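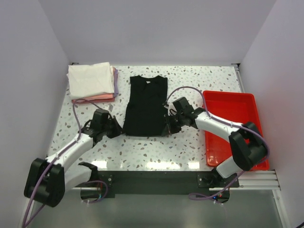

Clothes swap comes back to Sinley hall

Many of you asked after the summer if we will have the clothes swap again this year. Yes, we will. It takes place on Fri 23 October in the Sinley hall, from four o'clock in the afternoon until eight in the evening. The entrance is free for members. Guests pay 2 dollars at the door, and this money goes to the rent of the hall.

For those who joined us recently, I explain the rules. You bring clothes which are clean and in good condition, and for each piece you receive one paper ticket. With one ticket you can take one piece home. It does not matter if you bring a winter coat and take a scarf, or the opposite. Last time we had 54 people and 1075 pieces, which was too many for our tables, so this year we ask that each person brings no more than 15 pieces.

Please check the pockets. In the last swap we found keys, one train pass and a letter from the dentist. The keys are still with me, if somebody misses them.

What we accept: shirts, pants, dresses, sweaters, jackets, children's clothes from two years old, scarves and hats. Shoes only if they were worn very little. We do not accept underwear, swimwear or bed pillows. Table cloths and curtains were a question from Vasilis Papadopoulos, and we decided to try them on a separate table near the stage.

We still need help on the evening before, to carry the racks from the basement and to put the size signs. The racks are a loan from the Deligiannis dry cleaner on Umov Street and they are heavier than they look. If you can come at six, write to me or leave your name on the list in the hall. There will be soup.

At seven o'clock Biljana Kelmendi will show how to repair a small hole in knitwear, so that it is almost not visible. She has place for eight persons and the lesson takes 60 minutes. Bring your own sweater with a hole, a needle with a big eye and wool in a color that is near to yours. In August she gave the same lesson for the youth group and they asked her to repeat it.

Clothes which stay on the tables at the end go to the Selelell charity shop. If you want your own pieces back, please collect them before eight.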